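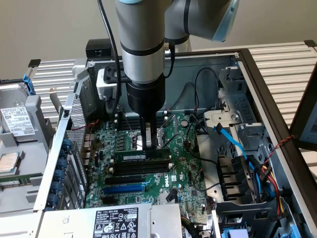

Trovirell will open a computer refurbishment workshop at its Gallardo site on Sat 4 December, taking in desktop machines that offices and colleges no longer want. Most will be towers of the ordinary office kind, such as the Dell on the bench, with its green memory module in a row of black slots and a coin-cell battery on the board. Each computer will be opened, cleaned and checked part by part. Memory, drives and processors that pass will go back into working machines.

The company expects to handle over 1000 desktops by the end of June. Finished computers will be sold through the Skesia shop with a 24-month guarantee, and schools may order them in lots of 30.

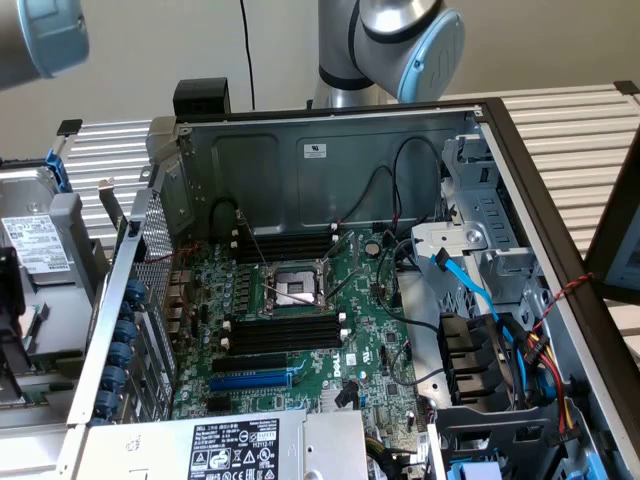
Parts that fail will be sorted by type and passed to Atar for recycling. Drives will be wiped before any other work is done, and owners will be sent a written record.

Organisations with desktops to give away can book a collection through the Trovirell website. Monitors and printers cannot be accepted at present. Machines may also be brought to the goods entrance at Gallardo during opening hours.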